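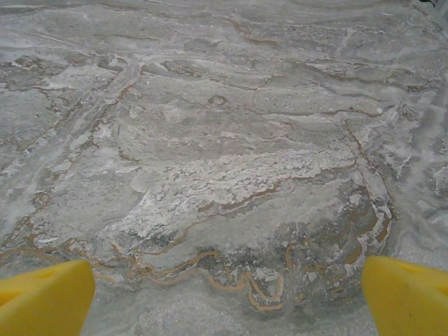

Emese said she would not let the back room again, whatever the summer brought in. She said it on the stairs, with the clean sheets over her arm, and Guoqing Lu followed her down with the pillowcases.

"We made 1,707 in August," he said.

"And I slept on a sofa for it."

He had the figures on the kitchen table, in pencil. Karden Street was full of lets now. The Böttcher house had put in a key box and a second bathroom and was asking 300 a night when the Inudcombe regatta was on. Guoqing thought they could ask 200 for theirs – less in winter. 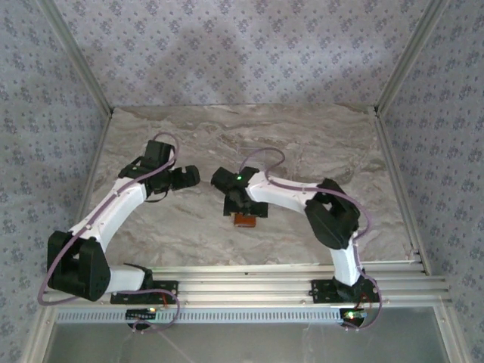 Marbled tabletop, September.

Emese read down the column and stopped at the cleaning.

"You've put nothing for me."

He looked. It was true. He rubbed out the total and wrote 404 beside her name, then did the sum again. It took him a while. A taxi went by towards the station with its roof light on.

"That's not much of a summer," he said.

"No."

The phone buzzed. A couple from Plerurent wanted four nights, and could they bring a dog. Emese put the sheets down on the chair and asked him how big a dog.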